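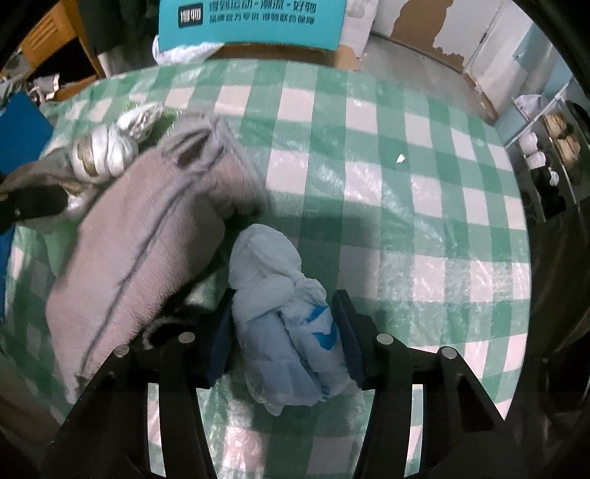 Packing Up at Lirgate
Posted 21 December 2019 by Nour Harb

Gallery | Household | Moving

We started sorting the Lirgate apartment in November and finished the soft things last week. This page covers blankets, bags, fabric and the odds and ends that came out of the closets with them. The kitchen and the books will get their own page when Wajid has gone through his side.

Most of it is going to the new place on Hinojosa Street. A few boxes are going to Maysoun and the rest is being given away. If you are family and you see something listed that you want, write to me before the truck comes.

The checked cover
Green and white gingham, with clear plastic over it. The plastic has creased a lot over the years and we are not going to try to flatten it. We sorted on top of this and it will be packed last.

Fleece blanket
The mauve-gray one with the fringed end. It goes in the big zip bag with the other winter bedding. Qusai has asked for it twice, so it is his if he comes to get it.

Plastic bags
The pale blue one with the bright blue print is from the kitchen drawer. We kept the bags that could hold shoes or small things and recycled the others. Rolled up tight they take very little space, and they fill the gaps in a box well.

Silver fabric
Silver-white with a shine to it. Maysoun says it was bought for a costume and never cut. I remember it as a table decoration. It is going to her either way, and she can decide what it was for.

Black and white fuzzy piece
In the "ask first" pile. If you left something like this at the apartment, let me know.

Bed linen
Sheets were folded in sets with the pillowcases inside. Elie Chamoun labeled each set with masking tape and the size of the bed. The sets without a matching fitted sheet are in the giveaway box.

Towels
The good towels are going to Hinojosa Street. The old ones are wrapped around the lamps and the glass dishes, so please don't throw any away when you unpack.

Coats
Hung in the hall until the last day. Check the pockets. We have already found 3 bus cards, a house key that fits none of our doors and a receipt for $416 from Astov for the old washing machine.

Scarves and gloves
One box, taped and marked with a W. Single gloves are in there too. Wajid Warraich thinks the other halves will turn up behind the radiator cover, and he may be right.

Curtains
The living room pair will not fit the new windows. They are 67 inches long and the new ones need to be longer. Qusai Rizk is taking them for his workshop.

Sewing box
Packed as it was, with the lid tied down. I did not sort the buttons. The fabric scraps under it went into a separate bag, and the larger pieces are with Maysoun's things.

Boxes
We used the Kumance ones with the double bottom for bedding and ordinary grocery boxes for everything light. The Kumance boxes cost more, but they held up on the stairs. There are six left over, flat, behind the bedroom door.

Labels
Blue tape is for Hinojosa Street. White tape is for Maysoun Ghanem. No tape means giveaway, so if a piece of tape has come off, put it back on before you carry the box down.

What we would do differently
Start with the top shelves. We left them until the end and had to open two boxes again to fit in the heavy quilts. I would also write on the sides of the boxes as well as the lids, because once they were stacked we couldn't read any of them.

Still to do
Rugs, the hall mirror and the things under the beds. Elie has the van on Monday and can take one load early. The rugs need to be beaten outside first, and the long one takes two people.

Pickup
Evenings after six are best. Ring the lower bell, the upper one does not work. Giveaway boxes are just inside the door on the left and you can go through them without asking.

Next gallery: Kitchen and pantry
Previous gallery: The balcony plants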